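Where Does Tea Come From?

Tea is one of those things that is so ordinary that we hardly look at it. Somebody puts the kettle on, there is a clink and a splash, and then there is a mug of something brown and steamy on the arm of the sofa that you have been told at least three times not to knock over. But if you stop and think about it, it is really rather strange. Who first decided to put dried leaves in hot water and drink it? What sort of leaves are they? And why is it brown, when leaves are green?

Let's start with the leaves, as they were there before the people were.

One plant, lots of teas

Black tea, green tea, white tea and a kind in the middle called oolong (say it "oo-long") all come from the same sort of plant. Its scientific name is Camellia sinensis, and it is a cousin of the camellias that some people grow in their front gardens for the big pink and red flowers. The tea plant has flowers too, but they are small and white with a fluffy yellow middle, and nearly all the fuss is made over its leaves.

If you left a tea plant alone for years and years it would turn into a proper tree. Tea farmers don't want that, because it is hard work picking leaves from a tree when you have a basket on your back, so they keep trimming the plants until they are bushes that come up to a grown-up's waist. From far away a hillside of tea looks like a great big green blanket that somebody has run a comb through.

The bushes like warm days, plenty of rain and soil that is a bit acidic, and many of the best ones grow high up on hills where it is misty in the mornings. China, India, Kenya and Sri Lanka all grow a great deal of it. It can be grown in Britain as well, although it grows slowly and sulks in a cold spring. Alistair Halliday, who looks after the walled garden at Jesbridge and very kindly answered all our questions while trying to eat a sandwich, has 40 tea bushes along his south wall. He planted them when they were no taller than a pencil case, and he says that the first cup he ever made from them tasted mostly of hedge. It has got better!

Two leaves and a bud

When it is time to pick, the pickers don't grab whole handfuls. They look for the very newest growth at the tip of each shoot, which is a little pointed bud that hasn't opened yet and the two young leaves just underneath it. These are soft and full of flavour. The older leaves lower down are tough and leathery, and they are left where they are so that the bush can carry on making its food from sunlight.

Good pickers are astonishingly quick. They pinch off the tip with a finger and thumb and drop it over their shoulder into a basket or a bag, and by the time you have read this sentence they will have done several more. On some big, flat farms there are machines to do it instead, a bit like enormous hedge trimmers with a bag on the back.

Why is some tea brown and some green?

Now we come to the question about colours, and to answer it you will need to think about an apple. Have you ever bitten into an apple, put it down to go and do something else, and come back to find that the bitten part had gone brown? That happens when the inside of the apple meets the air. Tiny helpers inside the fruit, called enzymes (say it "en-zimes"), get mixed up with oxygen from the air and they change the colour and the taste. The long word for this is oxidation.

Tea leaves do the same thing. To make black tea, the fresh leaves are spread out until they go limp and floppy, like lettuce that has been forgotten at the back of the fridge. Then they are rolled and squashed so that the juices come out, and left in the air to turn a lovely coppery brown. When they are just right they are dried with hot air, and that stops them changing any more.

To make green tea, the leaves are heated soon after they are picked, either with steam or in a big hot pan. The heat stops the enzymes from working, so the leaves stay green. Oolong is allowed to go part of the way and then stopped. White tea is hardly fussed with at all. It is simply left to wilt and then dried, and it makes a very pale drink that tastes a little bit like hay smells, in a nice way.

What about peppermint tea?

I am glad you asked. Peppermint tea, camomile tea and all those bright red fruity ones don't usually have any leaves from the tea plant in them. They are made from other leaves, or flowers, or roots, or bits of dried fruit, and the people who are very particular about these things call them infusions or tisanes. An infusion is just what you get when you leave something to soak in hot water until its flavour comes out. Most people call them tea anyway, and nothing terrible happens.

The story of the leaf in the pot

There is a very old story from China about how tea was discovered. It says that an emperor called Shennong was sitting under a tree while his drinking water was being boiled, when the wind blew some leaves into the pot. The water changed colour and began to smell delicious, and the emperor, who was a curious sort of person, had a sip. It is a legend, so we can't be sure that any of it happened, but we do know that people in China were drinking tea more than two thousand years ago.

For a long time tea travelled slowly. It went over mountains on the backs of horses and mules, sometimes pressed into hard cakes so that it took up less room. Then it began to go by sea, and in the 1600s it reached Britain, where it was so expensive that rich families kept it in a box with a lock. The box was called a caddy, and the key was often kept by the lady of the house, just in case anybody felt like helping themselves.

You may have noticed that lots of languages have a word for tea that sounds either like "tea" or like "cha". In French it is thé and in German it is Tee, but in Portuguese it is chá and in Turkish it is çay (say it "chy", to rhyme with "sky"). Both sorts of word started in China, where people in different places said it differently. If you have ever heard somebody in Britain ask for "a nice cup of char", they were using the other one!

Pots, cups and bowls

You could make tea in a saucepan and drink it out of a jam jar, I suppose, but people have been making special things for tea for hundreds of years, and they are still inventing new ones.

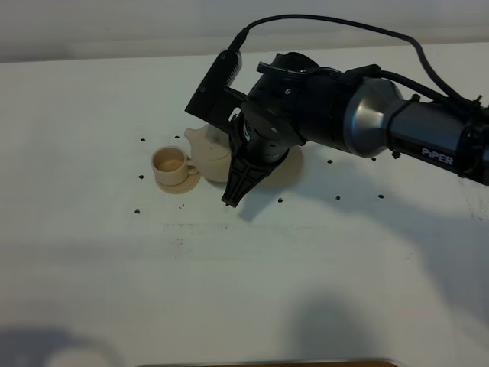
Tea ware in a soft beige colour.

The earliest tea drinkers didn't have teapots. They used bowls, and in some places the tea was ground to a fine powder and whisked up until it was frothy. In Japan people still make a bright green powdered tea called matcha in this way, with a little whisk cut from a single piece of bamboo. Teapots came along later, when whole leaves became the fashion and something was needed to keep the leaves in and let the drink out.

Early cups in Britain copied the ones that came from China, and those had no handles. You held them by the rim, very carefully, with your fingertips. Handles were added afterwards, and I expect a good many fingers were grateful. A saucer was useful too, and some people poured their tea into it to cool it down and drank it straight from there. (Do ask before you try it at your gran's.)

How hot should the water be?

Water boils at 100 degrees Celsius, and for black tea that is what you want, straight from the kettle. Green tea is more delicate and can turn bitter if the water is too hot, so many people let the kettle stand for a while first, until the water has come down to 70 degrees or so. Kettles and hot water are a job for a grown-up, or for you with a grown-up right beside you.

Try it yourself: cold water, hot water

Ask a grown-up for 2 clear glasses that don't mind heat and 2 teabags of the same kind. Fill one glass with cold water from the tap and have your grown-up fill the other with hot water. Drop a teabag into each at the same moment and don't stir.

Watch the colour come creeping out. In the hot glass it rushes, and you will see it curling about like smoke. In the cold glass it takes its time. All water is made of tiny particles that are always jiggling, and the hotter the water is, the faster they jiggle, so they pull the colour and flavour out of the leaves much more quickly. Put the cold glass in the fridge overnight and have a look at it at breakfast.

Words to remember

Caddy: a box or tin for keeping tea in.
Enzyme: a tiny helper inside living things that makes changes happen.
Infusion: a drink made by soaking something in water.
Oxidation: what happens when something changes by joining up with oxygen.
Tisane: a "tea" made without any leaves from the tea plant.

Written by Ilaria Carbone, with thanks to Alistair Halliday for the leaves.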